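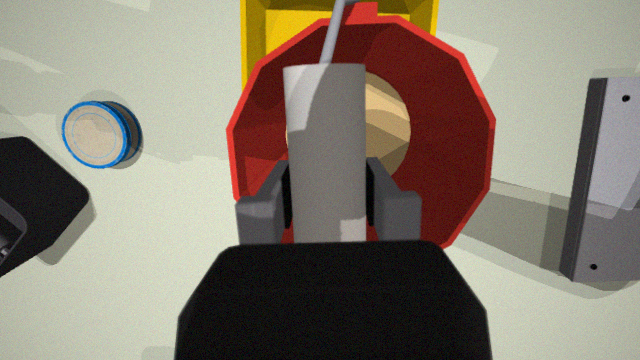
GAVALAS, 7 April 2022 — Clear a spot on the shelf, space opera fans! Makix has confirmed that Skidix, the long-running comic about a salvage crew who keep picking fights with the wrong empire, is coming back in May with a brand new seven-issue series.

Writer and artist Róisín Phelan returns for the whole run, and she's picking up right where the last volume left us: the crew split in two, the ship sold for parts, and the moon of Astau about to change hands.

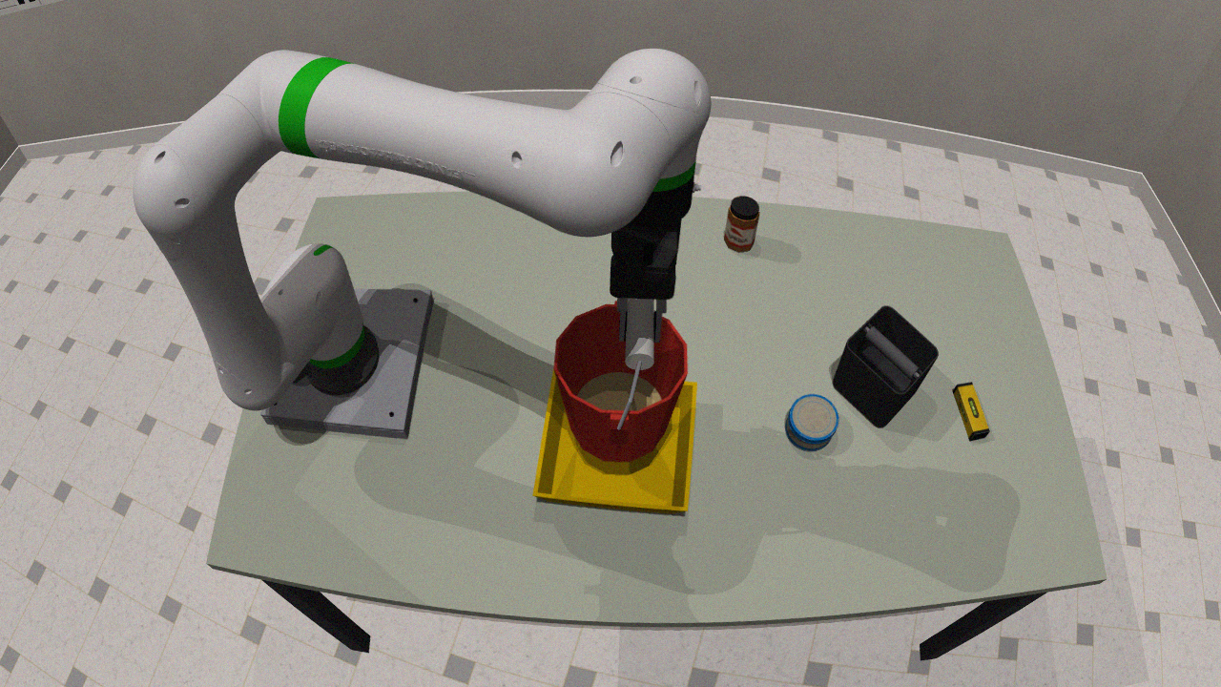

Issue 1 is double-sized and opens with a jailbreak that Phelan says she has wanted to draw since her very first script. "I had 137 pages of sketches for this arc before I wrote a word of dialogue," she told readers at a signing in town. "Most of them were of the villain's coat."

The coat is great, by the way. Preview pages went up on the Makix site this morning, and the colors are the richest the book has ever had — deep oranges for the Astau mines, and a sickly green every time the Regent walks into a room.

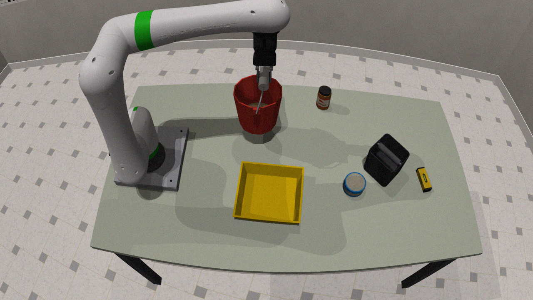 Longtime readers will be glad to hear that Old Tam is back (yes, really, and no, Makix won't say how). There are two new crew members as well, a pilot who can't keep a secret and a medic with a very big one, and the preview already has them arguing over who gets the top bunk.

Collectors should talk to their local shop soon. A foil cover of the first issue is limited to 3,002 copies, each one numbered, and the regular cover will be sold everywhere comics are.
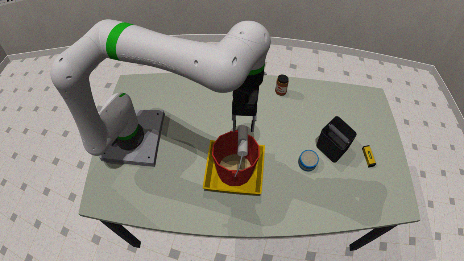

New issues follow monthly, with a collected edition planned once the series wraps. Phelan will also be back in Gavalas in May to sign copies of the first issue, and the shop plans to open early that morning for anyone who wants to line up.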